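How Dexter Haddad teaches a planner to put the shoes away

2024-10-29

Dexter Haddad keeps a text file of every word his team has banned from its bug reports. "Stuck" is on it. So are "weird" and "confused." He reads me a few of them within minutes of my sitting down at Gania's office in Dernbridge, and he is clearly proud of the list.

"If you write that the robot got confused, you've told me nothing," he says. "Which module? Was the grasp planner out of candidates, or did perception hand it a bad mask? Those are different afternoons!"

Haddad leads the planning side of Parkum, the software layer that sits between a robot's cameras and its joints. The job of Parkum is to take something like "tidy the slippers" and turn it into a string of small motions, each one with a reason attached, so that when a motion fails the program can look back at the reason and pick another way. He has been at it for 3 years and talks about it like someone who started last week.
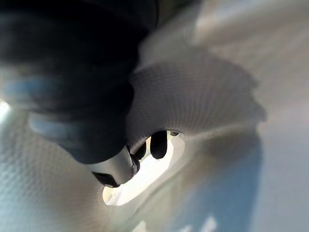

Cloth is what he wants to talk about first. Rigid things are mostly solved, in his view, or at least solved enough to be fun. Cloth changes shape as soon as you touch it, so a plan made half a second ago may be describing an object that is gone. "Think about a finger up against the rim of an opening in white knit fabric," he says. "From the wrist camera you get a bright oval, a lot of tiny dimples and a big dark gripper covering half your pixels. Where is the edge? Which layer is on top? I could look at that all day." Parkum's answer is to stop planning the whole fold. It plans one contact, checks what the fabric did, then plans the next.

The check has its own small model, which they call Thygesen. It gives each contact a score from 0 to 100, and the planner is allowed to ignore it, though Haddad says it rarely should. An early version was trained on 357 grasps and was, in his words, "a coin with opinions." The current one has seen 4000, and he lights up when he describes the first day it disagreed with him and won.

Shoes came later, almost as a break from cloth. They have a left and a right, a toe and a heel, and a partner that has to end up beside them. 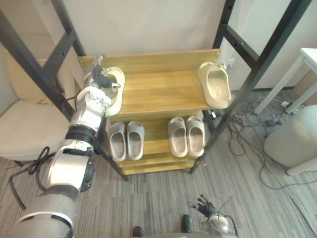 Left hand on a beige slide, with two pairs on the shelf below.

"I love the pair problem," Haddad says. "A slide by itself is an easy pick. But the goal isn't about one slide, it's a relation between two of them, and the second one might be lying at some silly angle. So do you move this one to that one, or that one to this one? Or do you pick a spot and bring both?"

The first planner always picked a spot and brought both, and it wasted a lot of motion. The new one looks at which slide already agrees with the shelf edge and leaves it alone. The change was eleven lines of code. He offers to show me all eleven, and does.

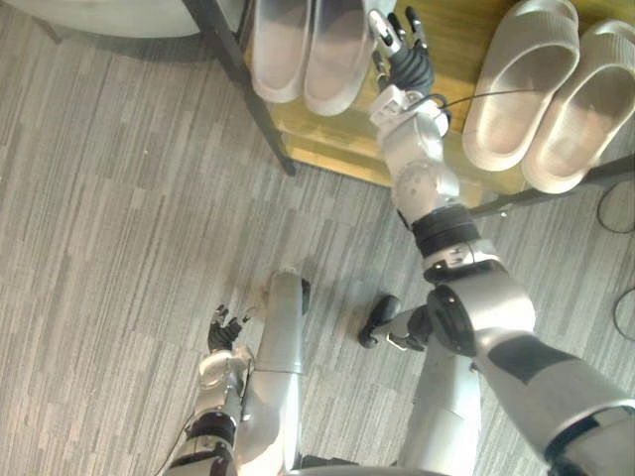
Arm choice took much longer to get right. Parkum used to assign each object to the nearest hand at the start of a task and stick to it, and the elbows paid the price. Now the choice is made again before every reach, with a cost for the whole arm and whatever hangs off it. Haddad points to a reach where the right arm goes up over the shelf toward the left pair while the left hand stays low over the carpet. The thin black cable drooping from the wrist area lies across the wood just below one of the other sandals, and he wants the planner to know about that too. "We model the arm beautifully and then there's this cable, which we model as nothing," he says. His fix for December is to treat it as a fat, lazy link with a guess at how low it sags – crude, but cheap to compute.

The other thing he is excited about is the replay tool. It lets anyone on the team scrub through a run and see, at each moment, what the planner believed, what it had rejected and why. It started as a script for his own use, and now people leave notes to each other inside the runs. I watched him spend several happy minutes in there on a single failed reach, jumping back and forth between the wrist view and the list of rejected plans, until he found a clearance value somebody had typed in centimeters instead of meters.
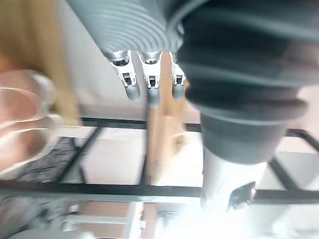
Priya, reading along over his shoulder, thought the tool should go further and let you edit a belief halfway through a run, then watch the plan change from there. Otherwise, she said, you end up guessing which bad number mattered and starting the whole task over to find out.

Haddad wrote that down. He already has a branch for it, he admitted, and it crashes if you edit anything before the first contact.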